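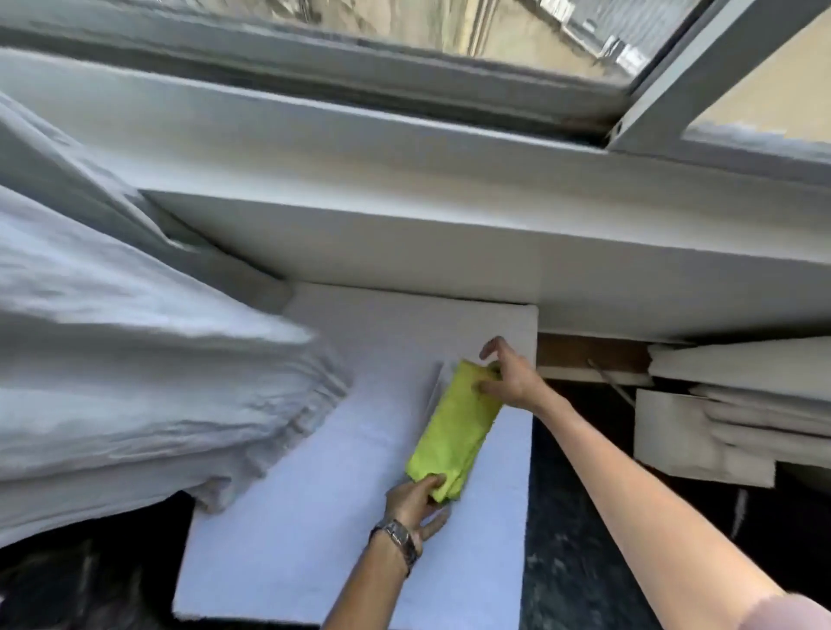 I think every team recording household chores for robots should have a rule about how a task ends. Mine would be short: the cloth gets folded, the hands let go, and you hold still for 2 seconds before you stop recording.

Sounds fussy, I know! But I went through 63 cloth-folding clips from our Brollent set last November, and the endings were all over the place. One person's "done" was a neat square, another's was a long skinny bundle, and a few clips just quit with the fingers still on the fabric. How is a robot supposed to learn when to let go from that?

The Dader guidelines give 57 pages to file formats and one line to this – "complete the task naturally." Come on. Naturally for whom?

I don't want to script everybody's hands. Fold it on the windowsill or fold it on your knee, left hand first if you like. Keep the creases, too. Just agree on what finished looks like, and write it down before anyone picks up a cloth.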